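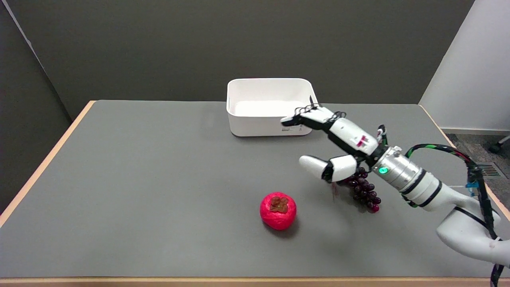 2 min read

Section 8: Setting Up Your Fruit Bin

Now for the fun part! Your Trulard bin is ready to fill, and a good first load makes the whole week of snacking easier. Grapes and persimmons are a lovely pair to start with, and the dark purple-red bunches look wonderful against a plain white bin.

Before you start

Clear a stretch of table big enough for the bin and all the fruit you plan to load. Set the bin toward the back, open side up, so you have working room in front of it.

Loading the bin

1. Wipe the inside with a damp cloth and let it air dry.

2. Lay a folded paper towel across the bottom. (The rounded corners make this quick, so no fussy tucking!)

3. Check each persimmon for soft spots. Firm ones go in first, stem side down, along one short wall.

4. Pick up each bunch of grapes with a hand under the cluster, keeping the fruit supported all the way over the rim.

5. Lower the bunch until the bottom grapes touch the towel, then let go slowly.

6. Pull out any split or wrinkled grapes and enjoy the good loose ones right away.

Note: Leave the grapes on their stems. They keep their snap much longer that way, and small bunches are so nice to grab on your way past.

Note: Wash fruit when you're ready to eat it. Moisture trapped in a full bin shortens its life.

Caution: Do not stack persimmons on top of grapes. Even a small one will crush the bunch underneath.

Caution: Whole grapes are a choking hazard for young children. Cut them lengthwise into quarters before serving.

For washing the bin between loads, go to Section 10.

Text by Maja Pawlak. Revised 2/4/22.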